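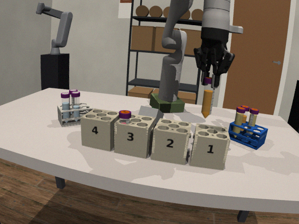
Numbered blocks, with one capped tube in block 3.

Print this page | E-mail this to a friend

Search this site: enter keyword Go

In praise of the big plain number

I love a big plain number. Give me a bold black 4 on a pale wall and I'm happy for the rest of the day. We have a huge appetite for names and icons and colour schemes, and I think we should hand half of it back and let the numbers do the work!

Take the new car park at Travden. Its floors used to be One to 5, painted on every pillar (yes, the first one was spelled out, goodness knows why). Now they are Otter, Heron, Vole, Trout and Newt. Lovely animals, all of them. But is Heron above Vole? I went up and down those stairs on a Tuesday evening with two bags of shopping and a melting tub of ice cream, and I can tell you that a person in that state wants a 3.

Numbers come with an order built in, and it costs us no effort at all. See 13 on a door and you know which way to walk for 12. You can do it in a country where you can't read a word. In Kolska I found my way to a guest house up a lane of 40 doors with no map, no phone and four words of the language, and it was a joy.
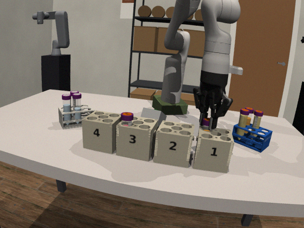 They are fair, too. The allotments at Pimumura gave up plot names in June after years of quarrels over who got to be Sunny Bank, and plot 9 has no airs about it. People still grow the same beans. They just find each other's beans faster, and the post gets to the right shed.

I'll grant that a number can be cold. I wouldn't want a ward sister calling me Bed 6, and a street name can carry a whole town's memory. Keep those! My plea is for the places where we are only trying to find something: lockers, platforms, shelves, bus stops. The Uysal ferry paints its boarding lanes with digits 90 centimetres tall, and I have never once seen a driver dither there.

So if you are about to label something, try a number first. Make it large and dark, put it on the side people walk up to, and leave the otters to the river.

Print this page | E-mail this to a friend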